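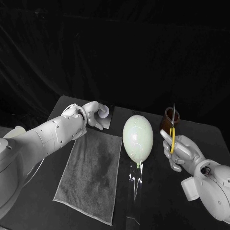

Balloons, Towels, Cups and Scissors: Everyday Things and How They Work

Kids' Corner – May 2020

Look around your house. Go on, quick look. Bet you can find a towel, a cup and a pair of scissors in under a minute. Maybe a balloon too if somebody had a birthday. Ordinary stuff. But every one of them is doing a bit of science.

Let's go. Balloon first.

What makes a balloon round?

Air pushes. It pushes in every direction at once – up, down, sideways. Blow into a balloon and you're squeezing more and more air into a small space. All that air shoves on the rubber from the inside. The rubber stretches. It stretches pretty evenly, so you get a round shape, or a pear shape if the neck is long.

Why is the first puff the hardest? The rubber is thick and tight at the start. Stretch it with your hands 10 times before you blow. Much easier.

And the bang? A tiny hole turns into a big rip super fast. The squeezed air rushes out all together. Your ears hear a POP.

Safety bit: popped balloon pieces go straight in the trash. Little kids can choke on them. Balloons that aren't blown up too. Ask a grown-up to help if you are under eight.

Why do towels soak up water?

Get a towel and look realy close. See the little loops? Lots of towels have them. Loops make more surface, and more surface means more places for water to hang on.

Cotton likes water. The water creeps into the tiny gaps between the threads, even uphill! That creeping has a name, capillary action. Say it three times fast.

Test it. Hang one corner of an old towel in a bowl of water, leave the rest over the side. Put a tray underneath. Come back after lunch. Where did the water go?

A kid at Plellberg Elementary sent us her results in July. She counted the loops along the edge of one bath towel. 1,148. That is a lot of loops – and a lot of patience.

Why does a cup have that shape?

Most cups are round. A round cup has no corners, so nothing gets stuck in them and it's easy to wash. It also fits your hand, and you can drink from any side.

Some cups are a little wider at the top than the bottom. Two good things about that. They stack. And your drink pours out smoothly.

A wide flat bottom makes a cup harder to tip. Try it with an empty plastic one. Push near the bottom with one finger, it slides. Push near the rim, over it goes.

How do scissors cut?

Scissors are two levers joined in the middle. The joint is called the pivot. You squeeze the handles, the blades close, and the paper gets pushed two ways at the same time. One blade up, one blade down. Snip.

Thick card? Put it deep in the blades, close to the pivot. The push is stronger there. Out at the tips it's weaker but you can do neat little cuts.

Rules for scissors:
Sit down to cut.
Carry them closed, hand around the blades.
Pass them handle first.
Never cut toward your fingers. Or your hair!

Your turn

Balloon trick. Rub a blown-up balloon on a dry wool sweater, 80 quick rubs. Hold it over some tiny bits of paper. They jump! Thats static electricity.

Now try the same with the balloon rubbed on a dry towel. Does it work as well? Better? Write it down.

Words to know

Pivot – the point where two parts turn
Lever – a bar that helps you push or lift
Absorb – to soak up

Next time: spoons, sponges and zippers.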